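Search this site Search Go

Village Shop News

Changes to the snack counter from August

Most of you will have seen that the counter by the side door of Plalstead Community Shop has been moved about over the last few weeks. We have been trying out different ways of setting out the lunch things, and Leidy Tello, who took over the counter rota in the spring, now has a layout she would like to keep until at least Christmas. These notes cover what has changed, what it means if you buy your lunch here, and what we need from those who help on the till.

The old arrangement had everything in one long row, with drinks at one end and sandwiches at the other. It looked tidy first thing and was a mess by half past twelve. People reached across each other, bags of crisps slid down behind the drinks, and the sandwiches got picked up, turned over and put back by most of the queue. We also had a complaint, a fair one, that shorter customers could not see what was in the second row of anything.

Leidy started by borrowing a few display pieces from our friends at the Millcombe shop, who had them left over from their refit. We have since bought our own. The total came to less than the 200 pounds set aside, and what remains will go on labels and a new set of tongs.

The drinks now have a stepped rack, so the back row stands higher than the front. Sandwiches go in a basket lined up with the tray, and the packets are kept to the two sides. The middle is left clear for people to put down what they have chosen while they find their purse.

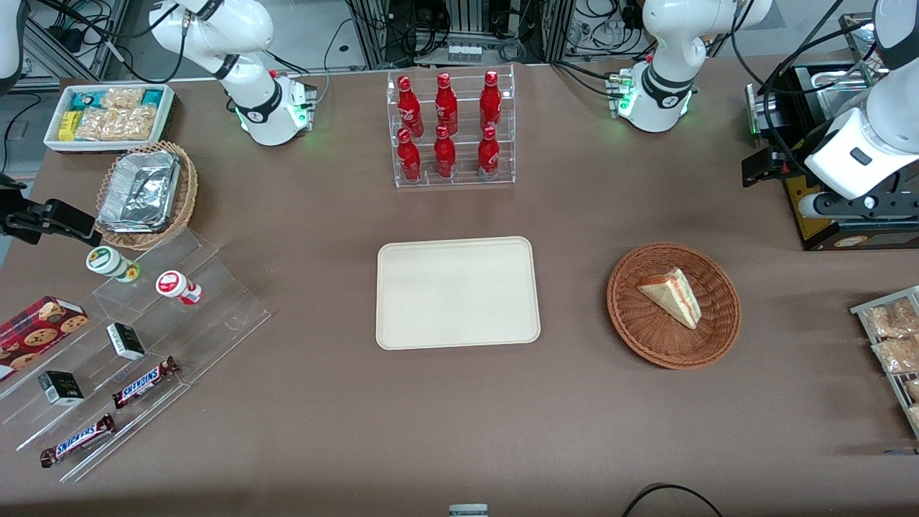 The brown table with the drinks rack, the tray and the sandwich basket.

A few points about how it works.

Drinks. The rack takes two rows of three, and we would like it kept at that. Please don't stand extra bottles on the table in front, as it hides the lower tier. Spare stock is in the tall fridge behind the till, and anyone who wants a cold drink should be given one from there. Labels face forwards. If you sell one from the front, bring another out when the queue has gone down.

Sandwiches. These are cut into triangles and put out a few at a time. The rest stay in the chiller until they are needed. Leidy found that a full basket leads to a lot of rummaging, and a nearly empty one sells just as well, provided someone remembers to top it up. Anything not sold by 2 o'clock is marked down, and anything left at closing is thrown away. Please write it on the waste sheet, even if it is only one.

Baked snacks. The bags on the wire rack should be put out with the oldest at the front. Some of the bags are small and it is easy to miss a date, so please check them when you open up in the morning. Broken ones can be opened for tasters.

The tray. It is there for customers and should be kept free of stock. It wants a wipe with a clean cloth every hour or so, and a proper wash at the end of the day. The rim traps crumbs, so use the soft brush from under the sink.

The clear rack. Use warm water and a soft cloth only. The spray we use for the windows will cloud acrylic over time, and the same goes for the scourers. It shows every fingerprint, so please lift it by the base.

Takings at the counter came to 3,223 pounds in the last quarter. That covers the old layout as well as the first few weeks of the new one, so it is too early to say whether the change has made a difference. Krešimir Krasniqi does the stock sheets and will have separate figures for the autumn issue.

We have had several requests for a hot option over the winter. Soup is the most popular suggestion, followed by jacket potatoes. Soup is possible if we can find somewhere safe to stand the kettle – it cannot go on the same table as the snacks – and if there are enough people to cover the extra washing up. Potatoes are unlikely this year.

There is also the matter of prices. The sandwiches stay as they are for now. The bottled drinks will go up by 20p from the start of the month, which follows the increase from our supplier. A new price card will be put up next to the till.

If you can spare a lunchtime, the rota has gaps between noon and 2, mostly in the second half of August. Put your name on the sheet by the noticeboard or have a word with Leidy when she is in.

Filed under: Shop News, Food and Drink, Rota
2 comments | 20 shares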